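Grendell site begins stripping office desktops for parts

2024-05-14

Cedano has started the second round of its desktop recovery work at the Grendell site, covering 147 office towers returned in April. The first round, completed last year, handled 169 units.

Each tower is laid on its side on a slotted aluminum table and opened from the side panel. Memory comes out first, followed by drives, expansion cards and the power supply. Processors are removed last and stored in separate trays. Motherboards stay in the case unless they fail the bench check.

"Most of the time goes into cabling," said Urs Tanner, who runs the parts bench. "The screws are quick. Routing the drive leads back out of the case takes longer, and a pulled connector can cost you the port."

Parts are logged by type and tested within 15 working days. Memory modules that pass are matched in pairs and held for repairs. Drives are wiped before any further test, and those with read errors are shredded.

The towers have blue plastic latches and rails on the drive bays, so drives can be released by hand. The processor bracket must be fully raised before the chip is lifted, and the socket is checked for bent contacts under a lamp.

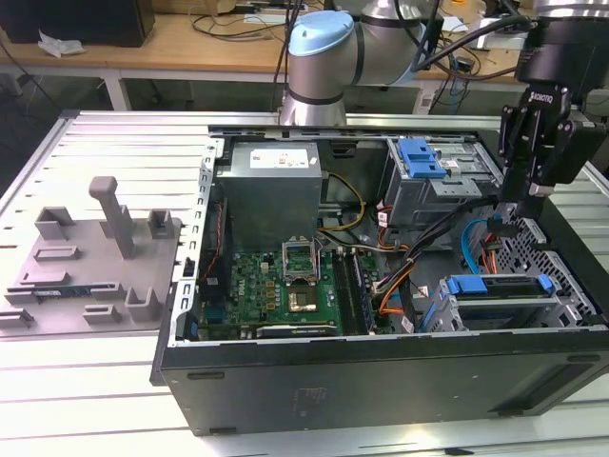

Next steps

Plutau will collect the scrap metal and failed boards in two loads. Octavio Ocampo, who manages stock at Grendell, said tested parts will be listed in the Vlad inventory system as each batch clears. Requests for memory and drives can be filed there under the site code.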